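Suchen Suchbegriff eingeben Los

Haushaltstipps

Was ich vom Tag der offenen Tür über Tassen, Ränder und Spülmaschinen mitgenommen habe

27. Februar 2018, von der Küchentisch-Redaktion

Eigentlich sollte es hier heute um Vorratsgläser gehen, das verschiebe ich auf März. Ich war nämlich am Wochenende in Rukow beim Tag der offenen Tür von Flindbridge, und seitdem habe ich einen Zettel voller Notizen auf dem Küchentisch liegen, der dringend abgearbeitet werden will. Flindbridge baut Greifer und tüftelt daran, wie Maschinen einmal in der Küche mithelfen können: abräumen, Geschirr einsortieren, solche Sachen. Ich verstehe von der Technik wenig, aber von schmutzigem Geschirr umso mehr, und da haben wir uns erstaunlich gut unterhalten!

Die Anfahrt war ein Kapitel für sich (Parkplatz Penner Straße voll, also einmal um den Block und dann durch den Matsch), aber drinnen gab es Kaffee und belegte Brötchen, und man durfte überall stehen bleiben und fragen. Im Foyer hing eine Tafel, auf der sie mitgeschrieben hatten, wie viele Griffe sie in der Woche davor geübt hatten: 1.301. Davon 698 allein an Tassen und Bechern. Ich habe gefragt, warum so viele Tassen, und bekam zur Antwort, dass bei Tassen eben alles zusammenkommt: Henkel, rund, zerbrechlich, mal voll, mal leer. Glas sei noch einmal eine Sorte für sich, weil man durchschaut und die Kante schlecht erkennt. Das kenne ich vom Abtrocknen, ehrlich gesagt.

Vorgeführt wurde in einem ganz normalen Besprechungsraum. Man kann die Finger dort von Hand führen, nah an die Tasse heran, dann zu, hoch, zur Seite. Vor mir war ein Junge dran, vielleicht zehn, der hatte das sofort raus. Ich habe vier Anläufe gebraucht und mich danach gefühlt wie nach einer Runde am Greifautomaten auf dem Jahrmarkt. 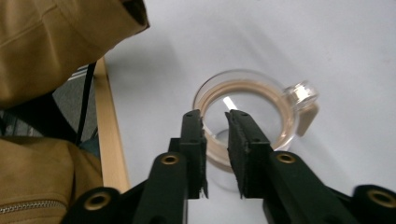
Jedenfalls kam ich beim Zuschauen ins Grübeln über Milchkaffee. Der Rand, der innen im Glas stehen bleibt, ist bei uns zu Hause ein Dauerthema. Die Spülmaschine schafft ihn meistens, aber eben nur meistens, und wenn er einmal durch den Trockengang gegangen ist, sitzt er richtig fest. Also, meine Ränder-Regeln, so wie ich sie seit Jahren mache:

Gleich nach dem Austrinken einen Schluck kaltes Wasser ins Glas und schwenken. Kalt, nicht heiß – bei Milch setzt sich mit heißem Wasser gern etwas ab, das man hinterher schrubben darf. Zwei Sekunden Arbeit.

Wer das vergessen hat (ich, jeden zweiten Tag), gibt einen gestrichenen Teelöffel Natron ins Glas, ein paar Tropfen Wasser dazu und reibt den Brei mit dem Finger oder einem weichen Schwamm am Rand entlang. Bitte keine raue Seite! Die Kratzer sieht man auf Glas sofort, und im nächsten Winter hängt der Tee darin.

Bei alten braunen Teerändern nehme ich Zitronensäure, 125 ml lauwarmes Wasser auf einen knappen Teelöffel, zehn Minuten stehen lassen, ausspülen. Natron und Zitronensäure nicht zusammenkippen, das schäumt hübsch und bringt danach so gut wie nichts mehr.

Den Henkel nicht vergessen. Dort, wo er ans Glas stößt, sammelt sich gern ein Rest, und mit dem Schwamm kommt man schlecht hinein. Eine ausgediente Kinderzahnbürste passt perfekt.

So, und jetzt das, was ich aus Rukow wirklich mitgenommen habe. Die Leute dort haben nämlich eine Angewohnheit, die ich mir abgeguckt habe: Bevor irgendetwas gegriffen wird, steht es frei. Keine zweite Tasse direkt daneben, kein Löffel drin, keine Serviette drunter. Ich habe das daheim beim Abräumen ausprobiert. Erst alle Löffel heraus, in ein Glas gesammelt, dann die Tassen mit etwas Abstand nebeneinander, dann erst tragen. Klingt umständlich und geht flotter als mein bisheriges Stapeln, und seither ist mir kein Henkel mehr abgeschlagen (gut, es sind erst ein paar Tage).

Beim Einräumen in die Maschine mache ich es jetzt ähnlich. Gläser mit Henkel kommen in den Oberkorb, alle Henkel in dieselbe Richtung, schräg gestellt, damit das Wasser aus dem Boden ablaufen kann. Zwischen zwei Gläsern soll immer ein Finger Platz bleiben. Klappert es beim Hineinschieben, stehen sie zu eng.

Noch eine Kleinigkeit, über die ich mich mit einem der Techniker verquatscht habe: Schaumstoff. An den Greifern sitzt welcher, damit nichts rutscht, und der wird mit der Zeit eben mürbe. Da fiel mir mein Gläserkarton im Keller ein! Den hatte ich vor Jahren mit Schaumstoffstreifen ausgelegt, und beim Nachsehen krümelte es mir schwarz entgegen. Falls ihr auch so einen Karton habt, schaut mal nach. Ich habe alles herausgezupft und durch alte Geschirrtücher ersetzt, die kann man wenigstens waschen.

Gefragt habe ich natürlich auch, wann mir so ein Ding zu Hause den Tisch abräumt. Da wurde gelacht. Einen Termin wollte keiner nennen, und vor Suppentellern haben sie dort offenbar großen Respekt. Töpfe mit angebranntem Milchreis standen gar nicht erst auf der Liste, ich habe extra nachgesehen.

Für alle, die selbst hinmöchten: Im März gibt es noch einmal einen offenen Nachmittag, diesmal am zweiten Standort in Wakville. Kinder dürfen mit, feste Schuhe braucht ihr wegen des Parkplatzes, und wer etwas ausprobieren will, stellt sich am besten gleich zu Beginn an. Ich habe über eine halbe Stunde gewartet und in der Zeit viel zu viele Brötchen gegessen.

Und wenn ihr einen besseren Trick gegen Milchränder habt, schreibt ihn mir. Von Gebissreinigertabs habe ich schon öfter gelesen, mich aber noch nicht herangetraut. Backpulver statt Natron geht zur Not auch, schäumt nur mehr und ist auf Dauer teurer. Die Vorratsgläser kommen dann beim nächsten Mal, samt der Sache mit den Mehlmotten.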